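Jarnier Callow Turntable Drive, OO and HO

The Callow is a motor and indexing unit for model railway turntables. It fits under the baseboard and turns the deck through a single vertical shaft. It is sold without a deck or well, so it can be used with a scratch-built table or with most kits that have a centre pivot.

Movement is by a stepper motor through a worm gear. The deck will not drift when the power is off. Up to 48 stopping positions can be stored, and each one can be approached from either direction.
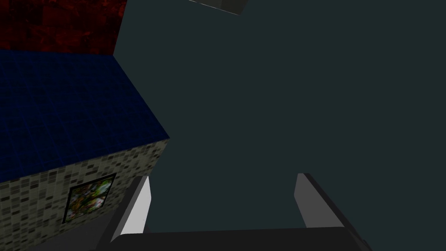

The shaft is 4 mm steel, supplied overlength at 82 mm. Cut it after the unit has been fixed and the deck height checked against the approach track. A hacksaw is fine, but dress the end with a file before fitting the collar. Baseboard tops thinner than 9 mm need a packing piece under the mounting plate.

Track power to the deck is carried by a split ring on the shaft. Polarity changes over automatically at the half turn. DCC users should leave the link on the circuit board open and feed the ring from a reversing module, which we do not supply. 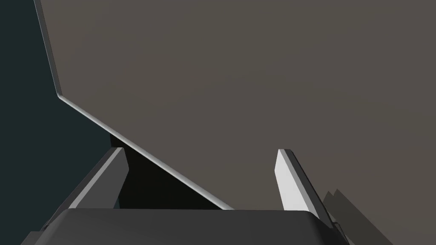
Grey-brown panel with a pale bevelled rim

In the box
Drive unit with mounting plate
Handheld controller and 1,585 mm lead
Shaft, collar and two grub screws
Hex key
Printed instructions

Power supply is separate. Any regulated 12 V DC supply rated at 1 A or more will do. Do not run it from the uncontrolled output of an old train controller. 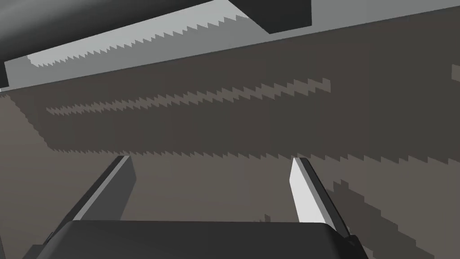
Setting up takes an evening for a table with six or eight roads. Drive the deck to each road with the slow buttons, check the rails with a straight edge, then press Store. Positions are kept when the unit is unplugged. If the layout is taken to exhibitions, run the homing routine after each move and check the first road by eye.

The worm should be greased lightly every 3,000 turns or once a year. Use plastic-safe grease. Flosteo light grease is sold on our tools page.

The older Krajewska control box can be used with this drive, with the adaptor lead. It will store 24 positions only.

Customer comments
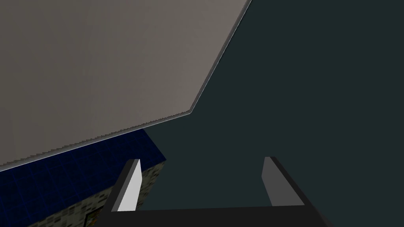
Sakda Siriwan, 8 Sep 2024: Fitted to the club's shed layout in place of a hand crank. Quiet enough, and it lines up every time on five of the six roads. The sixth was my track laying. The instructions could be clearer on which way round the collar goes.

Reply from Jarnier: The flange faces the deck. We will add a drawing at the December reprint.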